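Reading Wear: Notes for Session 2
Brevosthorpe Technical College, Materials in Everyday Use
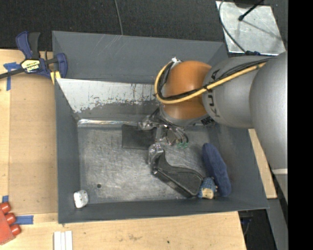
Category: Surfaces and Finishes / Painted Metal

Tutor: Ghazala Khattak. Handout revised January 2019, mostly to correct the spelling.

Bins have a poor literature. Chairs get museums, kettles get awards, and the bin gets kicked. All the same, a metal bin keeps a better diary than most of us, and this session is about learning to read it.

Start with the distinction between a mark and a wear pattern. A mark is one event: something sharp went past. A wear pattern is many events that agreed with each other. The faint pale scratches on the back panel are marks, and you may say very little about them in an essay without making things up. The slanted section below is a pattern. So much of its upper portion has gone pale, with flecks and upright scuffs all over it, that no single clumsy afternoon will do as an explanation.

Next, edges. Look at where the pale area stops and the darker grey takes over. The boundary is ragged. Last year Oduor Mfinanga drew it in his sketchbook as a straight line, and lost marks for improving the evidence.

Seams deserve a paragraph of their own. Where a slope meets a floor, things tend to arrive, hesitate and rub. The narrow shiny strip along the bottom of the slope is bare metal. Students like to call this damage. Whether it is damage depends on what the coating was for, and you should be able to argue both sides before you reach for the word.

Floors are the hardest to read. Fine swirling scratches overlap until there is no first and no last, and anyone who offers you a sequence is selling something. Describe direction, density and shine, then stop. The side walls, being matte and dark, give you something to compare the floor against. Use them.

Terms to know: abrasion, scuff, fleck, burnish, coating, substrate. "Distressed" is a word for furniture shops.

Task for next time: find a metal container in daily use and write 518 words on one interior surface. Areeba Sial has the key to the store cupboard if you own nothing scratched. Draw before you write, and spend 30 minutes on the drawing. Photographs taken on the bus will be treated as such.

Reading: Lappalainen's course notes on painted steel, up to page 143. He becomes cross about varnish after that.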